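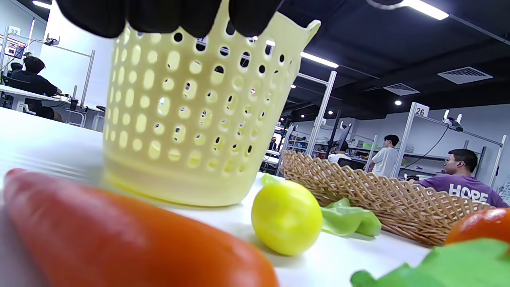 TROUBLESHOOTING > GRIP FAULTS

8.3 Dropped or slipping baskets

Perforated baskets are great practice for the Hutine hand-held gripper, and they're also where most new users meet their first grip fault! The rim flexes, a finger slides into a hole, and the basket tips or falls. Luckily it's a quick one to put right.

Signs of the fault
Code 51 on the Hutine display, a double beep, or a basket that swings when lifted.

To clear it

1. Lower the basket to the table. Don't shake it free.
2. Open the fingers fully and switch the gripper to Hold.
3. Check the fingertips for splits and wipe them with a dry cloth.
4. Move loose items, such as toy fruit and vegetables, out from under the lift.
5. Close on the rim again, keeping the fingertips clear of the holes.
6. Lift 14 mm and wait for the steady green light. Now you're ready to carry on!

Note: Wicker rims are stiffer than plastic ones. Choose the Firm setting in the Fimex app before you swap, or code 51 may come straight back.

CAUTION: Keep your free hand away from the fingers while the gripper is closing. If they stay shut after step 2, switch off at the handle and pull the release tab.

Still slipping? Fit new fingertips (see 8.5). They wear out after 500 grips or so on rough rims, sooner on wicker.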